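Student Reps Wanted: Campus Fees and Budget Panel, Nostley College

Posted January 23, 2023

We need students. Soon please. The spring panel on fees and course costs starts meeting in three weeks and we still have open seats, mostly from the evening and transfer side.

What it is

A paid student panel that reads the college's draft budget before it goes to the trustees and says what's wrong with it. Parking, printing, the health center charge, the bus pass. You read, you ask questions, you write short comments. The finance office has to answer in writing, every comment, within 16 days. That's in the bylaws now.

Last year 87 students applied and the panel's comments led to the late registration charge being put off a year. So it does matter. Bus pass is the big one this time. The contract with the city runs out in the summer and the new price isn't settled.

Who can apply

Anyone enrolled for at least six credits this term, any program, full or part time. Arroyo campus students too, you'd join by video or take the shuttle over, your choice. Grad students yes. Students on academic probation, talk to us first, it's usually fine.

You don't need to know anything about budgets. We do a two hour training at the start and there's a glossary. If you can read a phone bill you can read this.

Not eligible: current student senate officers, and anyone who works in the finance office or the bursar's office. Work study in other offices is OK.

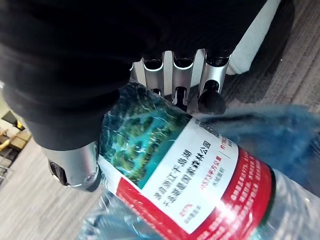 On campus at Nostley, spring term.

What you'd do

Come to one meeting every other week, late afternoon, 90 minutes. Read the packet beforehand (20 pages or so, sometimes less, the March one is long). Take one section of the budget as yours and talk to students about it, in the dining hall or by e-mail or however you like. Write up what you heard, one page. Help run the open forum in April.

Total is four to five hours a week in a heavy week. Some weeks nothing.

We survey students too. The fall survey got 1558 answers, which was great, but only a small slice came from evening students and almost none from Arroyo. We'd like someone who can fix that. If you know people in the night nursing classes or the trades programs put that in your application, it will help you.

Pay

$1121 for the term, in two payments, the first in mid semester and the second after finals. It's a stipend so it may count toward your aid, check with the aid office befor you sign. We can't check for you. Meals at meetings. Child care money is available for evening meetings, ask for the form, nobody else sees it.

No course credit, sorry. We asked.
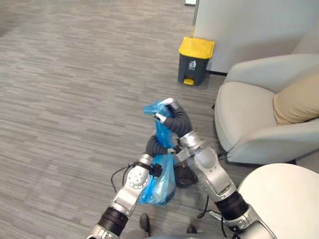 How to apply

Pick up a form at the student life desk or fill in the one on the student portal, under Panels and Boards. Same form. It asks for:

Name, student ID, program, campus
Your class schedule (so we can set meeting times)
A few sentences on one fee or cost you'd change and why. Half a page is plenty, please don't send an essay
One person at the college we can contact, can be a teacher, coach, supervisor, adviser

No resume. No GPA. We don't look at it.

Paper forms go in the slot at the desk, not under the office door. We lost two that way.

Applications close January 31 at 5 p.m. If you're stuck on the form come by the desk before then and someone will go through it with you, takes ten minutes. We'll do short interviews the week after, 15 minutes each, in person or by phone. Everybody hears back either way.

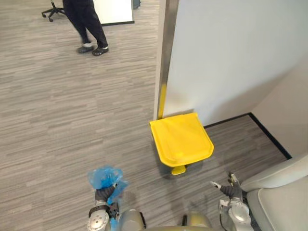

Interviews are pretty relaxed. Two current panel members and one staff person, same four questions for everybody, and we send you the questions the day before. You can bring notes. If you need an interpreter or a different format just say so on the form, there's a box for it.

Seats run through the end of May. You can reapply in the fall if you want to stay on, a lot of people do. If you have to drop out halfway you keep the first payment.

Already on the tuition appeals board? You can do both, but the meetings overlap once in March so you would have to pick that day.

Questions go to the student life desk, first floor, open until 6 most days. Or use the contact box on the portal and put "fee panel" in the subject line so it dosen't end up with the housing mail.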